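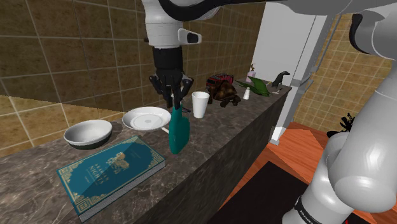

Small Towns Should Publish Their Water Test Results

By Subbarao Mudaliar

Residents of Kasten pay for their water every month, yet few of them have seen a full report on its quality. The town council releases a one-page notice each August. It states that the supply meets the required limits and gives no readings.

The council should post every result as it arrives from the laboratory. The neighboring town of Murthy, with 2,000 households on its system, has done so for several years. Its table lists 131 sampling points and is updated by existing staff.

Officials in Kasten have argued that raw figures may cause alarm. That concern deserves respect, and a short note beside each reading would address much of it. Households with old pipes, in particular, need to know what reaches their street before they decide whether to replace them.

The council will review its notice policy this spring. It should adopt the Murthy model in full, including the past results already held in its files.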